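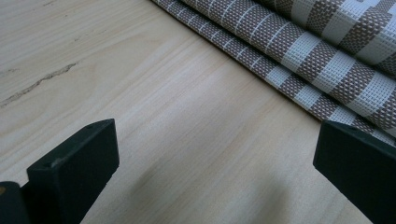 Maj-Britt Amundsen has been repairing lenses for long enough that she no longer looks through them first. She turns the focus ring, listens, then turns it back.

"Most of what I need to know is in the ring," she says. "If it's stiff at one end, that's old grease. If there's grit, you can hear it. The glass I check afterwards."

Her workshop in Trumville takes in manual focus lenses from the sixties through to the early nineties, plus a few modern ones when the owner can't get an answer from the maker. She works alone apart from Rami Tannous, who came to her as a customer with a seized Hellwig portrait lens and now does the cleaning and reassembly on the simpler jobs. I spoke to both of them on a Monday, when the shop is closed to callers.

Amundsen trained as an instrument technician and did survey equipment for the first part of her working life. Levels and theodolites, mostly. Camera lenses were a sideline until the survey work went digital and dried up.

"It's the same job," she says. "Helicoid threads, brass, aluminium, a bit of glass at each end. A theodolite is built better, but people don't get sentimental about them, so they throw them out."

The most common fault she sees is oil on the aperture blades. The grease in the focusing thread thins with age and warmth, and works its way down to the blades, which then stick or close too slowly. On a film camera you might not notice for years. On a digital body, where people look at every frame the same evening, they notice at once.

"They ring up and say the exposure is all over the place. They've usually blamed the adapter."

Are they ever right to?

"Sometimes. A cheap adapter can be a hair too short so the lens goes past infinity, or a bit loose so it wobbles when you focus. But that gives you soft pictures. It won't give you dark ones and light ones."

The second most common fault is fungus. She will clean it if it is on the outer surfaces of an element, and turns the job down if it has got in between two cemented ones. Separating cemented glass can be done, she says, and she has done it, but the price is more than most of the lenses are worth and she can't promise that the group will go back together centred.

"I'd sooner tell someone on the phone. They're disappointed for a day. If I take it in and ruin it they're disappointed for good, and so am I."

She charges a flat fee for a clean and relubrication, and the wait is currently five weeks. It was three last June. Tannous puts the change down to the Branix lenses, a range of fairly plain primes that used to sit in the bargain box at camera fairs. Video people have started buying them, he says, for the long focus throw and the way they handle flare.

"A Branix 30 used to be something you got free with a bag," he says. "Now we get them in sets. Somebody buys 5 off different sellers and wants them all to feel the same in the hand."

Getting them to feel the same is harder than it sounds. The factory changed its grease at least once, and the threads were cut to a looser fit in the later ones. Amundsen keeps two weights of damping grease and mixes them by feel. She writes the proportions on a card, puts the serial number at the top and files it, so that if one lens in a set comes back she can match it to the others.

I asked whether she would fit geared rings or take the clicks out of an aperture for film work. She will do the clicks. It means removing one small ball bearing and a spring, and she tapes both inside the rear cap so the next person can put them back. She won't cut or drill a lens barrel.

Hauke Engelhardt, a camera assistant who has sent her most of his own kit, told me by phone that this was the reason he kept going back. "I've bought lenses where somebody's had a go with a hacksaw," he said. "You can't undo that. With Maj-Britt you get it back as a lens, and the bits in a little bag if there are any bits."

Spares are the part of the work that worries her. There are no new parts for anything she handles regularly. She buys broken lenses for stripping, and pays postage on top, and the prices of those have gone up along with the good ones. For the Pledard zooms, which have a nylon guide that cracks, Pascal Tiedemann turns her replacements in brass on a small lathe at home. He was a colleague of hers in the survey days.

"Pascal's are better than the originals," she says. "They're also slower to come than the originals ever were. He does them when he feels like it."

Tannous is learning the aperture work at the moment. He started on a scrap lens with 7 blades, taking it apart and putting it back together until he could do it without the last blade jumping out. It took him most of a winter. He says the trick is to lay the blades in by going round the ring and then slip the final one under the first, and to do it without breathing on anything.

"I'd done it right maybe a dozen times before she let me near one that belonged to someone," he says.

For people who own an old lens and don't want to wait five weeks, Amundsen's advice is short. Use it. Turn the focus from one end to the other every so often, and open and close the aperture. Don't store it in a leather case, as leather holds damp. Leave it on a shelf where it gets some daylight. Don't put oil in it, of any kind, for any reason — she has had lenses in with sewing machine oil, with cooking oil, and once with something that smelled of cloves.

And dust inside? She gets asked about it more than anything else.

"Leave it. It doesn't show. I could open it up and take out three specks and let in four."

She isn't planning to take on anyone else, and she isn't planning to stop. There is a shelf of Hellwigs behind the door waiting for aperture springs, and she would like those gone before she accepts any more. The shop takes lenses by post or by hand, and asks that you ring before sending.

Interview by Henrik Nolte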